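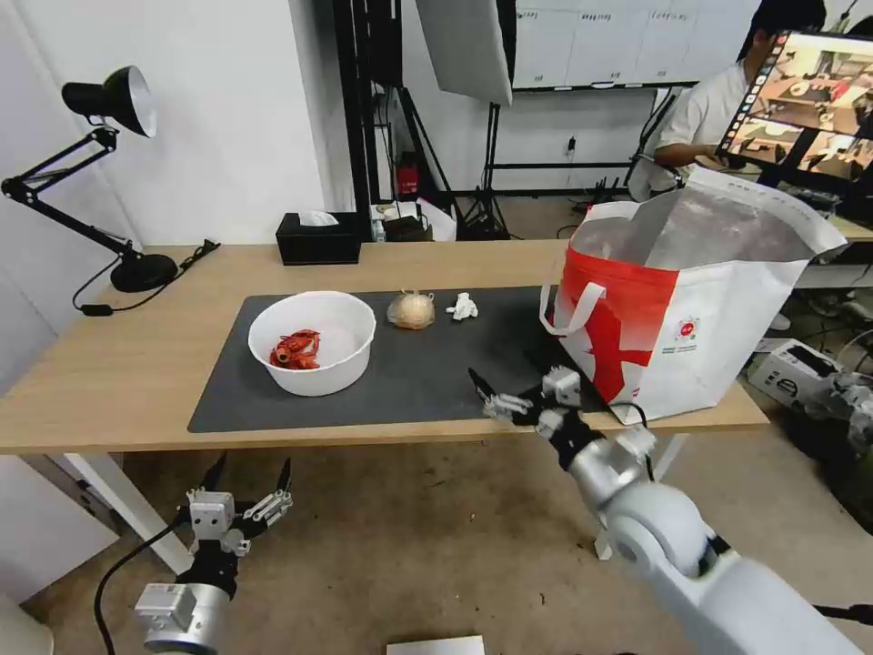

Notebook, table cell, 2020-11-13

Morning checks before anyone touches the bag task. I'm writing these out at more length than usual, partly for Liliana Carbone, who takes the cell over next, and partly for me, as I had forgotten half of what I did in August and had to work it out all over again (the August page says "cable fixed, all fine" and I could cheerfully shake whoever wrote that, which was me).

Hours counter on the right arm reads 3,286. Wiped both arms down with a barely damp cloth and went over every joint by hand with the power off. Nothing rough on the left. The right wrist has a faint tick near the end of its roll, same as before, no worse that I can feel. I've put it on the list for Usberg to hear when they come.

Ran the warm-up, 30 slow cycles per arm with nothing on the table but the mat. Please do all 30, Liliana, even when it's chilly and you'd like to get going! The tick shows up late if it shows up at all.

Table layout for the bag task: gray mat square to the front edge, white bowl with the red pieces toward the left of it, garlic to the right of the bowl, and the big white bag with the red graphic standing open on the right. The lamp stays at the far left with its power cord run away from the mat. I like the tissue box at the back, well behind the bowl — I use it all day long and I'd sooner not reach across an arm for it.

The softbox is back at its old angle. I had tipped it lower to get more light into the bag and only made the pale things on the mat harder to pick out, so up it went again.

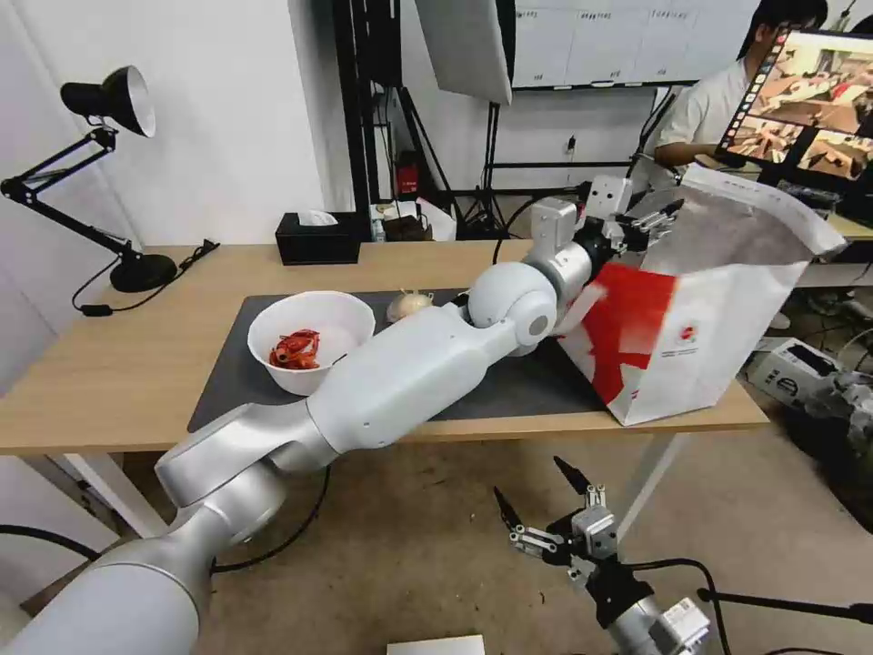

Grarnlow Manipulation Workshop, Cell Upkeep Group

Two-finger grippers, then. The approach to the bag is the part I fussed over most. The fingers should meet the upper opening and press there, with the forearm passing over the mat, and that brings the wrist awfully close to the garlic. I raised the waypoint over the mat a touch and saved it as program 257. The old one is still there under its old name, please don't delete it yet.

Finger pads: the black tips looked decent to me, no splits. Spares are in the Sorrentino drawer, second from the top, and we're down to the last bag of them, so I've asked Genano for a quote.

Still to do: tie back the floor cable that crosses the carpet under the table, re-torque the left wrist screws, and find the good hex key, which I had in my hand before lunch and have not seen again.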